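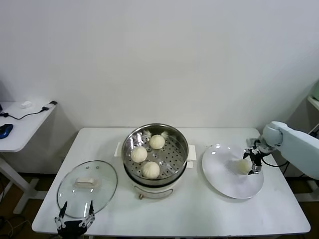 Cell 4, Utstead: setup and upkeep

Page last revised 10 Jul 2025 by Eugénie Delorme

Cell 4 is the two-arm food handling cell on the ground floor at Utstead. It moves steamed buns from a cooker to a plate, and it is the cell we use to check finger wear, cable routing and grip force before changes are copied to the cells at Dastham. The notes on this page cover how the cell is laid out, what gets checked between shifts, and the one repair that comes up most often.

Work area

The table top is white and so is the wall behind it. The steamer stays in the middle, with the glass lid laid flat on the left side and the plate on the right. The left gripper works the lid side, the right gripper works the plate side. Place positions are taught to the plate, so if the plate is swapped for one with a different rim, re-teach before running. The current program is 883.

The lid goes down flat, handle up. A lid leaned against the cooker will slide when the base is bumped, and the left arm has no way of knowing it has moved.

Loading

Four buns per load, set well apart on the perforated tray. The fingers need clearance on both sides of each bun at pleat height. If two buns swell into each other, stop and separate them by hand with the arms in hold. The right arm takes one bun per cycle and returns to its wait position above the plate.

Check that the pot is seated squarely on the cooker base. A tilted pot puts the tray on a slope and the far bun will be picked low.

Grippers

The left gripper is a two-finger unit with slender black fingers. Finger alignment is checked every 24 hours of run time. Close the fingers on a strip of paper and pull. The drag should be even from tip to root. If it is loose at the tip, back off the finger screws, realign and tighten in two passes.

Wipe the fingers with a damp cloth after each load and dry them. Starch builds up on the inner faces and the release gets slow — the bun hangs for a moment, then drops off centre. Do not scrape with a blade. Steam also works on the small screws, so look them over for rust while you are in there.

Cable loop, right arm

The cable from the gripper back to the arm is left as an open loop. It needs enough slack for a full wrist turn in either direction, and no more than that. Too much and it drags over the plate rim. Too little and the connector takes the load.

Most of our stoppages on this cell have come from that connector. Amarachi Balogun replaced it in July with the Bulto locking type and added a second tie point. To change it:

Power down and lock out the right arm.
Mark the loop position on the arm with tape.
Cut the ties, unplug at the gripper end first.
Fit the new lead, tie to the tape marks, turn the wrist by hand through its full range.
Power up and run 8 dry cycles with the cooker off.

Log the change under Gil, the maintenance record for the cell, with the lead number and your initials.

Still open

Floor cables at the left corner need a cover. Part ordered from Dastham, no delivery date yet.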